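Themenwanderweg Tralta: Bericht zum Studienprojekt

Ausgangslage

Der Höhenweg von Ledo zum Plateau Tralta ist seit Jahren ausgeschildert, wird aber vor allem von Einheimischen begangen. Am unteren Parkplatz steht eine verblasste Karte, oben am Plateau fehlt jeder Hinweis auf die Felsgräber und die alten Weidemauern. Unser Projekt sollte klären, wie sich der Weg als Themenwanderung erschließen lässt, ohne den Steig auszubauen. Betreut wurde die Arbeit von Iveta Doležal.

Vorgehen

Wir sind die Strecke im März dreimal gegangen, zweimal bergauf ab Ledo und einmal in Gegenrichtung ab der Hütte Hrynyshyn. Dabei haben wir Wegbreite, Untergrund und Markierungen notiert. Der höchste Punkt liegt auf 2.347 m. An einem Sonntag haben wir außerdem an der Brücke Mostik Wanderer befragt. Der Fragebogen hatte zwei Seiten, was für eine Befragung im Stehen zu lang war. Viele haben die zweite Seite nur teilweise ausgefüllt, deshalb werten wir sie nicht aus.

Ergebnisse

Der untere Abschnitt bis Mostik ist breit und auch für Familien geeignet. Hinter der Brücke wird der Weg schmal und steigt auf kurzer Strecke um 300 Höhenmeter an. An der Gabelung oberhalb des Waldes fehlt ein Wegweiser, wir sind beim ersten Mal selbst falsch abgebogen. Auf dem Plateau verliert sich die Spur im Geröll. Bei Nebel ist die Orientierung dort schwierig.

Die meisten Befragten wollten mehr über die Felsgräber wissen. Große Tafeln direkt am Plateau wurden überwiegend abgelehnt. Mehrere Personen schlugen ein Faltblatt vor, das man in Ledo mitnehmen kann.

Vorschlag

Wir empfehlen kleine nummerierte Pfosten am Weg und dazu ein Faltblatt mit kurzen Texten. Die Gräber selbst sollen keine Pfosten bekommen, der Blick vom Weg aus genügt. Für die Erstauflage des Faltblatts setzen wir 3.000 Stück an. 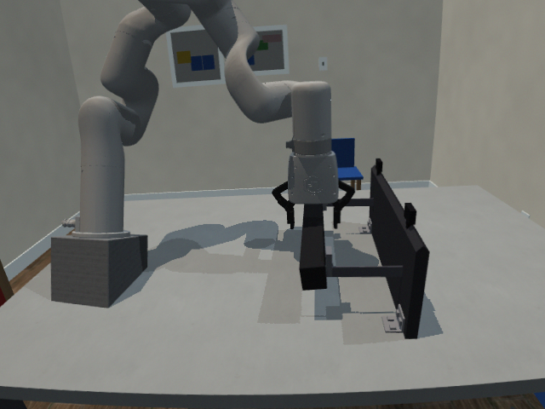
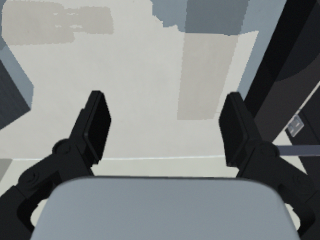 Simulation: Roboterarm mit schwarzen Greiferfingern (erstes Bild), Greiferfinger aus der Nähe (zweites Bild)

Offen ist noch, wer die Pfosten nach dem Winter kontrolliert. Die Hüttenwirte von Hrynyshyn könnten den oberen Teil übernehmen, wollen das aber erst nach der Saison entscheiden. Für den unteren Teil haben wir die Gemeinde Ledo angeschrieben und bis zur Abgabe keine Antwort erhalten. Die Wegnotizen und der Fragebogen liegen dem Bericht als Anhang bei.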